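Setting Up and Running a Two-Arm Packing Station: Good Practice for Operators

Issued by the Automation Practice Office, Jemdale
Monday, July 29, 2019
Prepared by Frauke Frerichs. Reviewed by Rainer Petersen and Arnulfo Taipe.

Purpose and scope

This guide sets out how a two-arm tabletop station is to be prepared, run, and shut down when it is used to pack small wrapped goods into a box. It applies to all stations operated by Jemdale staff and by partner teams working on Jemdale premises. It covers light arms fixed to a table by a rail and clamps. It does not cover floor-mounted arms or mobile bases, for which the Atico site rules remain in force.

Operators are expected to read the whole guide before their first session. Shift leads should keep a printed copy at each station. Local additions are permitted if they are stricter than the rules given here. Local relaxations are not permitted unless Rainer Petersen has agreed to them in writing.

Before you begin

You will need the following:

The station key and the operator card
A clean, dry cloth
The box to be packed and the goods for the session
The session sheet, form 1302
A second person within calling distance

Sleeves must be fastened at the wrist. Lanyards, scarves, and loose jewelry are to be removed and left outside the marked area. Long hair must be tied back. No food or drink belonging to staff may be brought to the table. Where the goods being packed are themselves food items, they are treated as test stock and may not be eaten, either during the session or after it.

Step 1. Check the table and the rail

Confirm that power to both arms is off. Take hold of the rail with one hand and try to move it from side to side, then toward you. There should be no play. Tighten each clamp by hand until it is firm, and repeat the check. A clamp that will not hold must be replaced before the session starts. Tape and wedges are not acceptable substitutes.

Wipe the table surface from the far edge toward the rail. Crumbs, scraps of film, and grease change how a package slides when it is pushed, and they make one session hard to compare with the next.

Step 2. Route and check the cables

Each arm has a cable that must be free to move with the wrist. Follow it by hand from the wrist to the base. The cable should have enough slack for the full reach of the arm, but should not be able to drop across the goods and catch under a package. If it rests on the goods at the start position, adjust the slack before power is applied.

Report any nick, flat spot, or exposed wire on the session sheet and withdraw the station from use. Pascal Buschmann keeps the stock of replacement cables and will advise on fitting.

Step 3. Lay out the goods

Place the goods on the same side as the arm that will pick them. Lay them so that at least one package can be reached without disturbing the others. A loose pile is allowed, and for practice in sorting and separating it is preferred, but no package may hang over the edge of the table or lean against an arm at the start of a run.

Packages of different shapes behave differently. A stiff bar may be gripped along its sides with little trouble. A large, soft bag will fold when it is closed upon, and the operator should approach it from a crease or a raised corner. Leave bare table in front of the first item to be picked so that the fingers can come down open on either side of it.
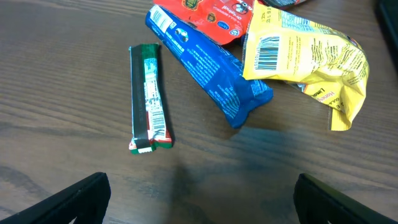
Open packages need particular care. A torn bag may be used as test stock only when it has been emptied. Check the torn edge for loose strips, which can wrap around a finger and stop it from closing. Where the strip is longer than the width of the gripper finger, trim it or discard the package.

Do not turn printed faces toward or away from the cameras unless the session sheet tells you to. Barcodes may face in any direction. The purpose of the work is to pack goods as they are found, and a tidy layout prepared by hand will give results that do not hold up on the line.

Step 4. Position the box

Stand the box between the two arms, within easy reach of both. If it has a hinged lid, open the lid fully and place the box so that the lid stands on the side away from the rail. The lid must not lie within the path of either wrist. Open and close it once by hand to see that it stays where it is put.

Inserts and dividers should be seated before the box is placed on the table. Press down on each one with a flat hand. An insert that lifts during a run may carry packages with it.

Step 5. Apply power and move to the start position

Announce "power on" clearly and wait for the second person to answer. Turn the key. Keep both hands behind the marked line until both arms have come to rest. Check that the indicator lights match the chart fixed to the station. If they do not, turn the key back and begin again from Step 1.

Open and close each gripper once with nothing between the fingers. The fingers should meet evenly along their length. Uneven closing is recorded as a fault even when the gripper can still hold a package.

Step 6. Run the packing task

Move one arm at a time unless the task sheet calls for both. The arm that is not in use stays clear of the box, with its gripper empty. Lift each package straight up until it is clear of the pile, pause, and then carry it toward the box. Speed should be kept at setting 10 or lower for all new operators and for all new goods.

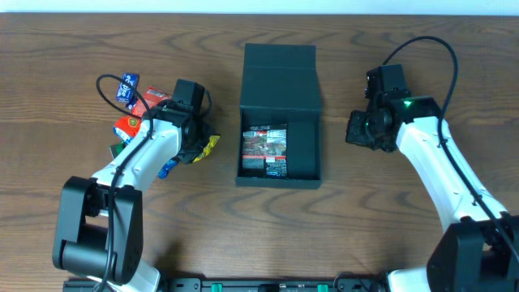 Packing in progress: the left gripper holds a yellow packet, and the right gripper is empty.

Lower the package into the open compartment and release it only when it is below the rim. Dropping from above the rim is not permitted, even with soft goods. If a package lands on the divider or stands on end, the operator may correct it with the gripper. Correction by hand requires power off, without exception.

Stop the run at once if any of the following occurs:

A cable catches on a package, the lid, or the other arm
The box moves from its place and cannot be reached safely
A package falls from the table
Either arm touches the other
Any person crosses the marked line

A stopped run is not a failed run, and it carries no penalty for the operator. The review carried out in June found that several teams had continued after a cable caught in order to keep their totals up. Shift leads are reminded that totals are not to be used to rank operators.

Step 7. Inspect the packed box

When the last package has been placed, move both arms away from the box and close the grippers. Look first through the wrist cameras, moving each arm slowly to a point beside the box with open table between the gripper and the side wall. The operator should be able to see past the raised lid and into the compartment. Do not pass the gripper over the rim for this check.
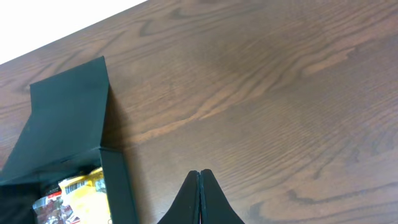
Note any package that stands above the rim, any damage to the fold of the lid, and any shift in the position of the box. Shadows cast by the lid can hide a small item. Where the view is doubtful, turn off the power and check by eye.

The lid may be closed by the robot only if the task sheet includes that step. Otherwise it is closed by hand after power is off.

Step 8. Shut down

Return both arms to rest. Announce "power off," turn the key, and remove it. Wait until the lights have gone out before reaching across the table. Collect the goods, including any scraps, and return them to the stock bin. Wipe the gripper fingers with the dry cloth. Liquid cleaners must not be used on the fingers or on the camera covers.

Complete form 1302 while still at the station. Entries made later from memory will not be accepted.

Records

Each session sheet must show the station, the operator, the second person, the goods used, the speed setting, and every stop with its cause. Sheets are filed under reference 1769 and kept with the station log. Teams from Marchal and Prisance who share the stations use the same form and the same reference.

Faults are to be reported to Dörte Kramer before the end of the shift. A station with an open fault stays locked until she or Pascal Buschmann has signed it back into use. The key is held in the meantime in Room 37.

Training and sign-off

A new operator must complete three supervised sessions. The first is carried out with an empty box and stiff packages only. The second adds soft bags. The third is run as a full session, with the supervisor acting as the second person and giving no help unless a stop is needed.

Operators who have not used a station for two months repeat the third session before working alone. Requests for training are made through the shift lead. Questions about the wording of this guide should be sent to Frauke Frerichs, who will issue corrections as they are agreed.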